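From: Masaru Nomura
To: small-tables list
Subject: Re: [small-tables] Cue too long for tabletop pool?

On a morning in January, Nhung Cù wrote:

> Hello all, my sister gave me one of the small tabletop pool
> tables and I like it, but the cue feels strange. When I put it
> down on the felt, the thick end goes out over the rail. Should I
> cut it shorter? Also my balls always roll to the same side. I
> play on the kitchen table.
> Nhung

Dear Nhung, dear all,

Please do not cut the cue yet. I did this with my first one, I took away 11 centimeters from the butt, and after that it had no weight in the hand. The small balls are light, but you still need something behind your fingers, or the tip jumps up when you push. I threw it away in the end and bought another from Molivora, which was more expensive than I like to say here.

It is normal that the cue is longer than the free space on the felt. On mine the black end also rests over the rail when I lay the cue down between two games, and it does no harm.
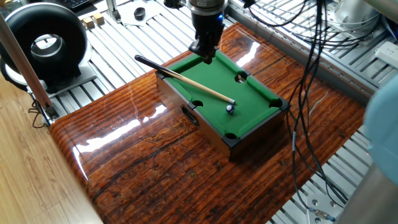 About the rolling, I would first check what is under the table before you blame the table. A kitchen table is often not level, especially if it has a leaf in the middle. Put one ball in the center of the felt, let it go without pushing, and look which way it starts. Then turn the whole table by half and try again. If the ball now goes to the other side of the table, your kitchen is guilty. If it goes to the same pocket as before, then it is the playing bed.

For the first case I use folded paper under the low corner, 2 or 3 layers. Obadia Kaijage wrote to this list that he prefers thin cork -- he is probably right, paper becomes flat after nearly 50 games. On a shiny surface the cork also helps against sliding.

For the second case I have no good advice. Maybe Châu can say something, she has opened the bottom of hers.

One more small thing: brush the felt in one direction only. I use an old soft toothbrush.

Best regards,
Masaru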